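The Long Life of the Buttoned Sofa

From the workshops of Lititz to the sale rooms of Drodlow, deep-buttoned leather is being repaired again

For much of the past generation, the large leather sofa was an awkward thing to inherit. It was too wide for the stairs, too heavy for two people to lift in comfort, and too dear to restore. Many were broken up for their frames. Dealers in Drodlow recall a period when a sound example might be left at the close of a sale without a single bid.

That position has changed. The Ritow Upholstery School, which closed its leather course for want of applicants, reopened it last September and has since had to turn people away. The course lasts 26 weeks, the greater part of which is given to buttoning. Students begin on a flat practice board and are not permitted to work on a curved back until the spring.

The method has altered little. The frame is webbed and sprung, a layer of stuffing is stitched down, and the positions of the buttons are marked out in staggered rows, each row set midway between the points of the one before. The leather is then drawn down at every mark with twine and a long needle, and the spare material is folded into pleats running from one button to the next. An error of a finger's width at the first mark will be carried along the whole of the back. For this reason the older workshops start in the centre and move outwards, one button to each side in turn.

Colour has its own history. Browns and dark greens were long preferred for offices and reading rooms, while the deeper reds were ordered for hotels and for private houses with large reception rooms.
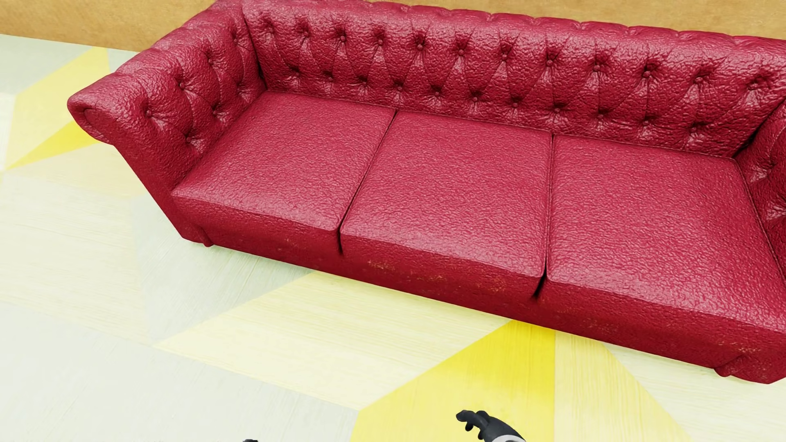
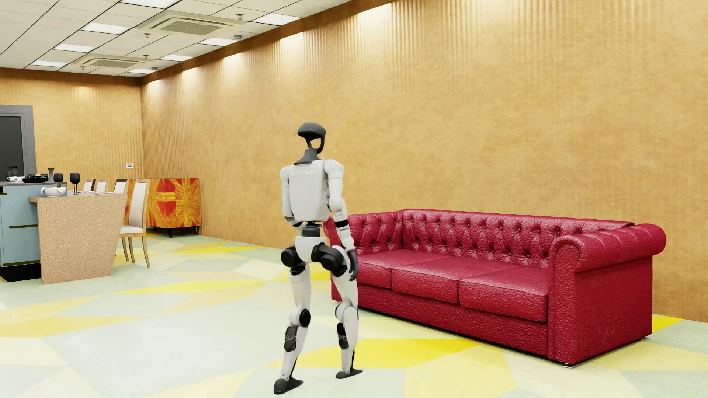

Red leather, with its rows of buttons, remains the most requested finish.

Jitaru, writing in response to an earlier article in these pages, takes a less generous view of the revival. The letter argues that full restoration is too often recommended where cleaning and a few replaced buttons would serve, and that owners are seldom told how much of the first stuffing will be thrown away. A creased arm, in this view, is a record of use and should be left alone.

The school accepts part of the criticism. Its present guidance asks students to keep the original horsehair wherever it can be teased out and washed, and to write a short note of all new materials, to be fixed beneath the seat. Of the 242 pieces brought to its repair days, some 200 were returned to their owners with minor work only.

Costs remain a difficulty. A full back may occupy an experienced upholsterer for four weeks, and good hides of sufficient size are scarce — a long sofa cannot easily be covered without joins. In Lititz, two workshops now buy their leather jointly and share a cutting table. Both report that their order books are full until December.

Applications for the next course at Ritow open in June.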